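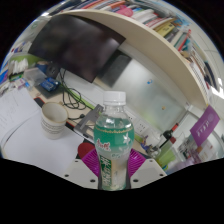
September, late afternoon

Third try at the walnut ink, and I want to get it down while my fingers are still brown and I remember what I did. The first batch went moldy in the jar over the summer and the second was so thin it looked like weak tea on the page, so this is the one I have been hoping would put the shop's labels back in business. Chutima asked me to write things out properly this time instead of on the back of a receipt, and she is right, because I went looking for my notes on the second batch this morning and found half of them.

Started with hulls from the tree behind the Treteo building, picked up off the ground when they were already black and soft. Montri thinks green hulls give a warmer color. He may have a point, but green ones have to be cut off the nut with a knife and I did not have the patience, and anyway the black ones were lying right there for the taking. I wore gloves for the first half and then took them off to answer the phone and forgot about them, which explains the hands.

Hulls broken up by hand into the old enamel pot, rinsed once to get the grit and the ants out, and covered with rainwater from the barrel. Weighed after draining: 152 grams of hull. I had meant to use more but that was what fit with the lid on. Left to soak overnight, then on the small burner at the lowest setting from a little after breakfast until the middle of the afternoon. I topped it up twice when the level dropped under the hulls. The smell is not bad, a bit like wet leaves and a bit like a cupboard in somebody's grandmother's house, but it gets into everything and the Wei paper samples on the shelf will probably carry it for a week. Move those before the next cook!

Strained through the coarse cloth first and then through the fine one. The coarse cloth is ruined, the fine one will wash. Squeezed the hulls harder than I should have and got a lot of silt for my trouble, so it all had to go through the fine cloth a second time. Next time just let it drip and go have lunch.

Back on the burner without the lid to cook down. I stopped at 100 ml by the little measuring jug, when a drop on scrap paper dried to the color of strong coffee. I was tempted to keep going. Batch one was cooked down too far and went gummy in the pen, and Chutima had to soak her good nib for two days, and I would like to stay friends with her.

Then gum arabic, already dissolved, a small spoon at a time, testing after each one. After the first spoon it still feathered on the cheap paper. After the second it sat up nicely and had a faint shine where it pooled at the bottom of a stroke. Stopped there. A clove in each jar against mold, plus a splash of the clear alcohol from the cabinet, which I did not do last time and regretted.

Test sheets, all with the same dip pen, all left flat on the windowsill:

Brisimier laid, cream. Lovely. Crisp edges, good shading, dark where the pen slowed down. If we only stocked one paper for the labels it would be this one.

Honon smooth white. Fine, but colder, more gray than brown. Drying was slow and I smeared the last line with my sleeve.

Wei handmade, unsized. Feathers all over the place, as expected. I only tried it because Montri said he would. It does make a beautiful wash with a wet brush, so maybe for the borders.

Brown kraft tags. Readable, low contrast. It looks handsome up close and disappears from arm's length, so no good for the drawers.

One sheet of each is taped inside the window where it gets the sun in the mornings, with the lower half covered by card. I would like to see how much it fades before anything goes on the archive boxes. Walnut is supposed to hold up well, but I have only read that and never checked it myself.

Montri came by near closing and tried the Brisimier sheet with the wide nib. He thought it was a touch runny at that width and wants a third spoon of gum in a small portion, to compare. Fair enough. I have set aside a little in the square jar for him and written his name on the lid in the ink itself, and it took three passes to stick to the metal.

To do: ask Chutima where the other glass stopper went. New coarse cloth. Pick up more hulls before the rain gets them, and a bag of green ones too if Montri will do the cutting. Look in on the jars for mold at the end of the month, and smell them as well, as the first batch smelled off well before there was anything to see.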